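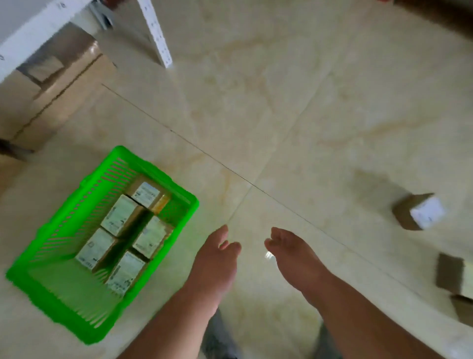
Nolteck has released version 5 of Trurari, its perception and planning package for parcel handling, with a rewritten hand model and a new way of deciding when a label is good enough to read. The release went out to existing licence holders on November 25, 2019.

Trurari takes footage from a head-mounted camera, tracks both hands and any parcel within reach, and turns the result into grasp targets that an arm controller can follow. Earlier versions treated each hand as a single point with a direction. The new one fits a jointed model to every hand and keeps the left and right forearms as separate tracks, which the company says cuts down on swapped hands when the wearer crosses over or works close to the body.

"A point was fine for reaching," said Amber Tindall, who leads the planning work. "It was no use for the last few centimetres. The planner needs to know which way the palm is facing and where the thumb is before it can choose between a side grasp and a top grasp."

The software now splits a handling task into four stages: approach, grasp, present and place. Each stage has its own cost terms and its own rules for stopping. In the approach stage the planner will accept a poor estimate of parcel angle and keep refining it as the hands close in. In the present stage it will not. The parcel has to be held so that the label normal falls within a set cone around the camera axis, and the stage ends only when the barcode region has been found in several frames in a row.
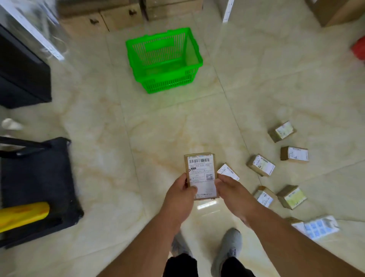

Label reading itself is left to whatever decoder the customer already runs. Trurari supplies a cropped and straightened patch, along with a score for sharpness and glare. If the score is low, the planner asks for a small wrist rotation and tries again, up to a limit set in the configuration file. When more than one label is in view, the patch is taken from the parcel attached to a hand track, and labels lying elsewhere are stored as background until something picks them up.

Glare has been the main source of faults on polished floors. Bright reflections were being picked up as label candidates, as both are pale, roughly rectangular and high in contrast. The new filter compares each candidate across frames as the head moves. A label stays fixed to its parcel and a reflection slides over the floor. Candidates that slide are dropped before they reach the planner.

Capucine Besnard, who wrote the filter, said it needs some head movement to work. With a perfectly still camera it falls back to the older brightness test, and the log will show a warning.

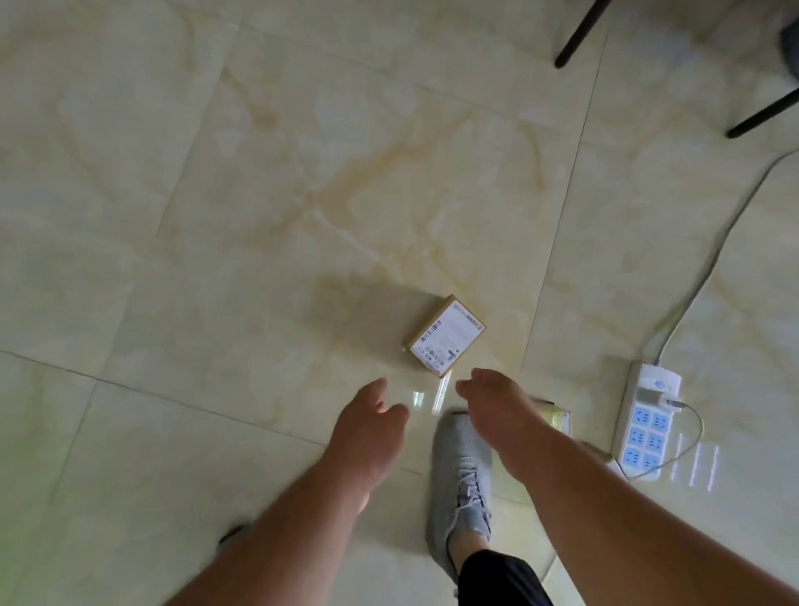 Floor-level work gets its own collision settings. The previous release assumed a bench with a clean edge and treated anything below that height as out of bounds. Users can now define the floor as the support surface and mark soft obstacles, such as cables and loose packaging, separately from rigid ones. The planner keeps a wider margin around soft obstacles and will not drag a parcel across them. Feet are masked out by default - they were showing up as unknown objects and forcing needless replans.

Nolteck tested the release on 1,000 recorded parcel handlings and set a planning budget of 50 milliseconds per cycle. The company has not published the recordings. It did say that 67 handlings were held back for regression tests and will be rerun against each new build.

Configuration files from version 4 will load, but the single grasp tolerance has been split into separate position and rotation values and should be checked by hand. The replay tool now steps through all four stages and shows the planner's rejected grasps beside the one it chose. Support for bin picking is planned for June.

Comments

Pascal Lecomte
Does the wrist rotation limit apply per parcel or per present stage? We re-present parcels after a failed read and I would not want the counter to carry over.

Amber Tindall
Per stage. It resets on every new present.

Noémie Leclerc
The separate tolerances are welcome. We had been running two profiles and switching between them, a bit of a mess to maintain. Is the replay tool still Linux only?

Agathe Hervieu
Would like to see figures for the sliding filter on matte floors too. Our centre has sealed concrete and the old brightness test gave us very little trouble, so I'm not sure I want the extra cycle time.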